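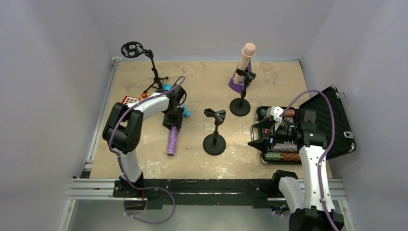
A two-arm tabletop cell with walls on the left, back and right. The right gripper is over an open case of casino-style chips.

Shared-workspace practice for bimanual cells is the body of rules and working conventions applied to small robot stations in which two arms are mounted close enough to reach the same objects. It covers the layout of the table, the routing of cables, the division of the work area between the arms, and the records kept for each task. The conventions apply in addition to the general safety requirements for robots and do not replace the risk assessment of an individual station.

Background
Early bimanual stations were set up according to the habits of each laboratory. The first written set in common use was the Miltow guideline, drawn up for stations with both arms on a single front rail. The Pergate revision added sections on cables and on loose objects, and is the version most often cited.

Mounting and enclosure
Both bases are fixed to one plate or rail, so that the distance between them stays constant after calibration. Plain, light-colored walls on three sides are preferred. They keep rolling objects on the table and give cameras an even background. Wear to the finish of a mounting plate is acceptable; wear at the bolt holes requires inspection.

Zones
The table is divided into a left zone, a right zone and a shared zone. Each arm may move freely in its own zone. Entry to the shared zone is granted to one arm at a time, and the second arm waits at a hold point until the first has withdrawn. Clause 7 of the Pergate revision permits simultaneous entry only where the control software checks the distance between the arms at every step.

Cables
External cables need enough slack for the full travel of the wrist. A loop may hang below the base or arch over the forearm, but it should not be able to catch on a stand, a lid or the opposite arm. Routing is checked with the arm at each joint limit. Brightly colored cable is recommended for visibility.

Objects and containers
Tall or narrow items, such as tripods and holders on disc bases, are placed toward the back or outside the planned path. Hinged cases are opened before the task starts, and the lid is entered in the collision model in its open position. Cylinders and balls are treated as mobile objects, and their location is confirmed before each grasp.

Records
The Storkdale log format assigns each task a number, a layout code and a list of stops. Inspection of grippers and joints is due every 1000 cycles.

Criticism
Ekwueme, a station builder, has objected that the single-entry rule slows handover tasks. Its own manual replaces the shared zone with a moving boundary.

See also
Collision model
Gripper inspection
Hold point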